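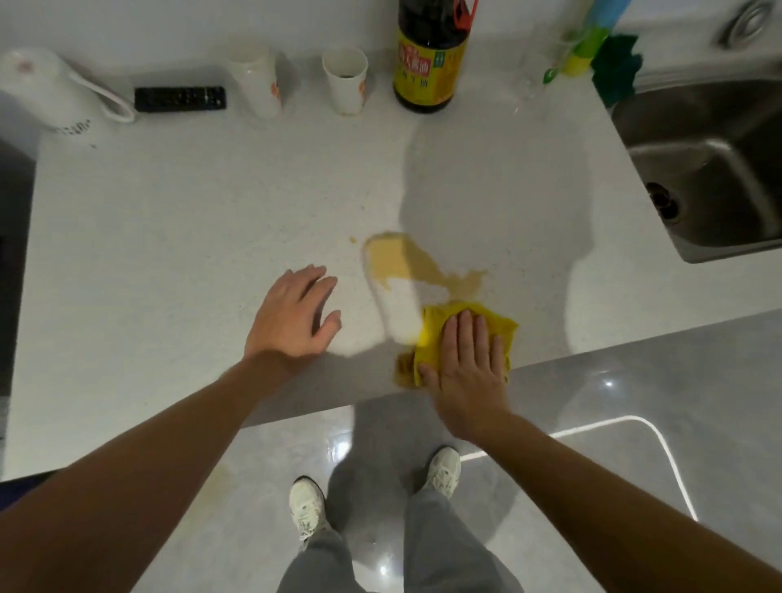
Our student club is called Monau, and we're looking for people who will do ordinary kitchen chores for us while we record them. We're building a two-armed robot named Nel, and this year's goal is to get her through one household job from start to finish, which for now is cleaning up spills. I picked spills myself and have been teased for it ever since, but they're so much fun to work on! A yellow cloth pressed flat under one hand, the other hand resting on the counter, a brownish puddle smearing out into a paler streak and one little drop sitting off on its own to the left – you and I know we have to go back for that drop. Nel has no idea. She'll wipe the big patch, park her arms and look very pleased with herself.

So we need examples, lots of them, from people who don't all wipe the same way. Our target is 2000 recorded wipes before the regional student competition, and we have 1640. The trouble is that nearly all of those come from the same handful of club members, and by now we all wipe like each other (short strokes toward the body, fold the cloth, go again). We'd love left-handers, people with small hands, people with big hands, scrubbers, dabbers, anyone who cleans a counter the way their grandmother did.

What you'd be doing

You come to the Studamel building, second floor, and go to the kitchen at the end of the hall. One of us spills something on the counter and you clean it up. Then we do it again with something else. Soy sauce, cold tea, dish soap in water, juice, that kind of thing. You can use a cloth or a sponge, whichever you'd reach for at home, and you can talk while you do it (I always do, and there's no sound on the recordings anyway). We record from head height looking down, so what we keep is mostly hands, arms and countertop, and probably your shoes.

A session lasts 60 minutes including the paperwork and a snack break. We pay with a meal card for the Istanico cafeteria, one card per session, and you can sign up for up to 7 sessions in total. Please don't book them all on one day, your wrists will complain. Mine did!

Who can take part

Anyone 18 or older, student or not. You don't need to know a thing about robots, and I'd almost prefer that you didn't, as people who do tend to start wiping "for the robot" in slow straight lines. Please tell us ahead of time if you have a skin condition or an allergy to cleaning products or food, soy included, and we'll set up your session with things that are fine for you. Gloves are available in three sizes. Long sleeves are okay if they push up past the elbow, and rings and bracelets should come off before we start. Wear something you don't mind getting splashed.

We also have two open spots on the club side, for students only. One is for somebody to help run the sessions, which means mixing the liquids, labeling the recordings and rinsing a truly silly number of cloths. The other is for somebody who writes Python and would like to help me with the part of Nel that decides whether a counter is clean. Both are unpaid, both come with a key to the workshop, and the second one comes with a lot of arguing about what "clean" means.

How to sign up

Put your name on the sheet outside the Monau workshop or drop a note in our box at the Studamel front desk, with a way to reach you and the times of day that suit you. For the club spots, add a few lines about what you've made or fixed lately, any subject. Sign-up closes 2020-05-30, and I'll write back to everybody, though it may take me a few days during finals.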